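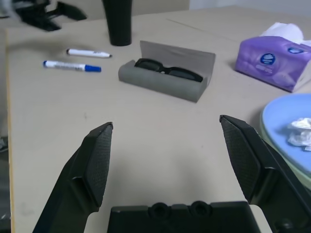
Photo: Leonie Plattner / Gondbridge

About Gondbridge

Hello, and thanks for stopping by! We're a small display technology company in Irkura, and for as long as we've been going we've worked on one stubborn problem, which is how to put a picture with real depth in front of a whole room of people without asking any of them to wear something on their face.

The company grew out of a lunchtime conversation between our founders, Waltraud Zwahlen and Melquiades Figueroa, who were then sharing a very cramped optics lab and an even more cramped kettle. Waltraud had spent years on lenticular sheets (the ridged plastic you might remember from old postcards, where the dinosaur opens its mouth when you tilt it) and Melquiades had come from stage lighting, where he'd grown tired of flat projections that only looked right from the middle seats. They began by gluing lens sheets to second-hand monitors in Waltraud's garage. The first one gave everybody a headache. The fourth was good enough to show to a museum, and the museum, bless them, asked for two.

That early panel became the Malletti, and it's still the display most people know us for. It sends out a fan of slightly different views, 40 of them in the current model, so that each of your eyes picks up its own and your brain does the rest. You can walk past it, crouch down, bring the kids, and the depth holds. Museums use it for skulls and pottery that are too fragile to travel, and a few dental schools have taken a shine to it as well, much to our surprise and delight.

Our second line, the Stöckli, is a true volumetric display. A thin screen sweeps back and forth inside a clear housing while a projector paints 300 slices through it, fast enough that you see a solid, glowing shape you can view from any side. It hums a bit. We've got the hum down a good way from where it started, and Ülle Vanags, who runs our mechanical workshop, would like you to know she isn't finished with it yet. 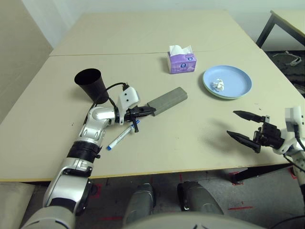
Most of the building is given over to making and testing. Every Malletti panel is aligned by hand under a microscope and then left running for a week before it goes in its crate, and we keep a logbook for each one, so if you ring us years later with a serial number we can tell you who aligned it and which batch of lens sheet it was cut from. To date we've sent out 1,105 displays, and a good many of the early ones still come back to us for a service and a clean.

On the software side, Ásdís Hviid and her team look after the tools that turn your scans and models into something our displays can show. We've tried to keep these friendly. If you can export a model in one of the usual formats you can get it up on a Malletti in an afternoon, and if you get stuck, the person who answers your email will be one of the people who wrote the program.

We do love visitors. School groups, artists, engineers and the plain curious are all welcome in our demonstration room, where you'll find both displays running and usually a plate of biscuits. Leonie Plattner organises the visits and is the best person to write to, whether you're bringing a busload or coming along on your own with a scan of your grandfather's favourite teapot (it's been done, and it looked marvellous).

Page last updated April 2020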